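Thursday, September 6, 2018

Towels, finally
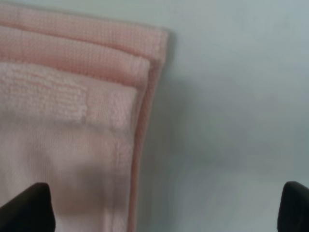

Three of the pink ones, folded and stacked. The pale one got to go on top.

So I did the linen closet. I have been saying I would do the linen closet since January, and every time I opened the door something slid out onto my feet and I shoved it back in and shut the door again quick. Well, this morning it was a whole bath sheet plus a pillowcase I thought I'd left in a motel, and I just stood there with my coffee and thought okay, fine, today.

Everything came out. I mean everything, it all went on the bed and then on the floor when the bed filled up, and I counted, because I wanted to know how bad it was. 31 towels! I live by myself! I don't have a pool, I don't have a dog, I have one bathroom and a shower that barely fits me and the shampoo. I can account for maybe half of them. There's the brown set that came with me from the Clakholm apartment, there's the beach ones, there's the hand towels from every Christmas gift basket anybody at work ever gave me, and then there's just towels. Towels of unknown origin.

The pinks I knew I was keeping. The two waffle ones are from Plodum, the store out past the tire place, from when they were closing the bath department and everything was marked down so far I kept checking the tag. I went in for a shower curtain hook. They're that salmon kind of pink, which I'd never have picked at full price, and now they're my favorites and I get grumpy when they're in the wash. The light one is a different thing altogether, it's terry, with a fluffy band across it and then a flatter part, and I bought it at Gronside a good while later thinking it would match. It does not match. It's more of a blush. But put it with the other two and it looks like I meant it, so I'm going to say I meant it.

Folding is where I lost most of the day. I used to just do half, half, half and throw it on the pile, and that's how you get the avalanche. So today I tried it in thirds the long way first and then over, with the folded edge facing out, and smoothed each one down flat with my forearm like I was rolling out pie crust. The waffle ones are a dream, they hold a crease and just lie there. Terry fights you. I folded the pale one 4 times before I liked it, and then I set it on the other two a little bit down and over so all the edges showed, like stairs, and I got so pleased with myself I went and had a sandwich.

(Turkey, with the last of the pickles. Need pickles.)

After lunch it was the ugly part. I made a keep pile and a rags pile and a give away pile, and the give away pile kept losing members. I'd put one in and then I'd walk past and think, but what if company comes. What company! The most people I've ever had stay over at once is two, and one of them brought her own towel. So I got strict. Anything with a bleach spot went to rags, and anything I couldn't remember using since I moved in went in the bag, and the brown set went in the bag too. I felt a bit bad about the brown set. They were good towels. They were also scratchy as a doormat by the end, so off they go.

I was going to wash the whole keep pile again while I was at it, but then I looked at the detergent (Surdu, the green bottle, the one that smells like a cucumber) and there was one load left in it if I held it upside down and waited. That went to the sheets. The towels were clean anyway, just badly treated.

What I've got now is one shelf for bath, one for hand and washcloths, and the top shelf for the beach ones and the extra blanket. I wanted to do it by color but I don't have the colors for it - it'd be the pinks looking nice and then a lot of gray and one lonely yellow. Also there's a gap at the back of the middle shelf where the board doesn't reach the wall, and I found 3 washcloths down there and a bar of soap still in its paper. The soap's in the bathroom now. It smells like somebody's grandmother, in a good way.

My back hurts and there's lint on every single thing I'm wearing. I opened and closed that closet door a few times after dinner just to watch nothing fall out. The bag is by the front door for Saturday, and I've only taken one towel back out of it so far. It was the yellow one. It has a nice border.

Bed now, on clean sheets. Tomorrow: pickles, detergent, call about the gutter.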